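Ticket 111: wrist camera drifts after the finger swap
Status: open
Setup: Prosten arm, Vachon fingers (the long pointed ones), Mesilis wrist camera
Site: Livulmont bench

Summary

Okay, so I've been comparing the Vachon fingers against the stubby pair we ran all through August, and I really want to like them! They get down into a bowl so much better. My trouble is the camera. Ever since I swapped the fingers, the wrist view seems to wander between runs, and my pick point wanders with it. The test is the usual fruit one, between the basket and the bowl.

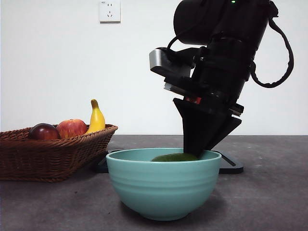
What I tried first

Rebooted everything (of course). Reseated the camera plug at the wrist and checked that the coiled cable wasn't tugging at full reach. Same drift. I get 8 mm at the worst spot, and it's always toward the basket side, never the other way. With the old fingers it was 3 mm and I never cared.

Then I parked the arm at the saved home pose and grabbed a view from the wrist with the fingers open, so I'd have something to line later ones up against.

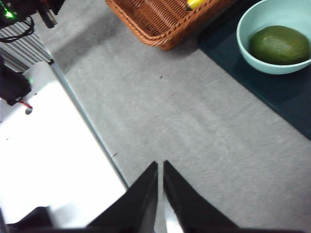 My first guess was the mount screws, and they did take a tiny bit of extra turn, maybe a hair. I reran the calibration after that and got my hopes up for almost 14 minutes. Then the number crept right back. I also put the old controller settings back in, in case the new payload value was messing with the wrist joint, and that changed nothing I could measure.

Next I went back to home and compared again. I've been using the corner where the white panel meets the left finger as my reference, plus the edge of the dark mat, and it's a fussy way to do it but I don't have a proper target board on this bench yet. 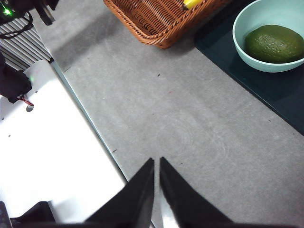
So now I'm wondering about the finger weight. The Vachon pair is longer and sits farther out, and if the Prosten wrist sags a little under it, the camera sags along with it. The controller has a tool length field that I filled in from the drawing and never measured myself (yeah, I know). That's my next job, with real calipers this time.

One other thing, and tell me if it needs its own ticket: over the basket the Mesilis picture goes soft. The straight table edge still comes through fine, but the weave and the fruit get mushy, and the fingers hide a good chunk of the near side too. 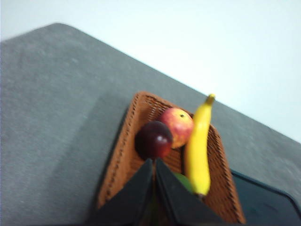
Wrist view over the basket, Vachon fingers at the bottom.

I don't know yet if that's focus distance or the arm still settling when the picture gets grabbed. I'm going to add a longer pause before the grab and try again, and if it's still soft I'll put the stubby fingers back on and shoot the same pose with those. Leaving this open until I've got both sets of numbers. If anybody else has run the long fingers on a Prosten, please post your tool length here!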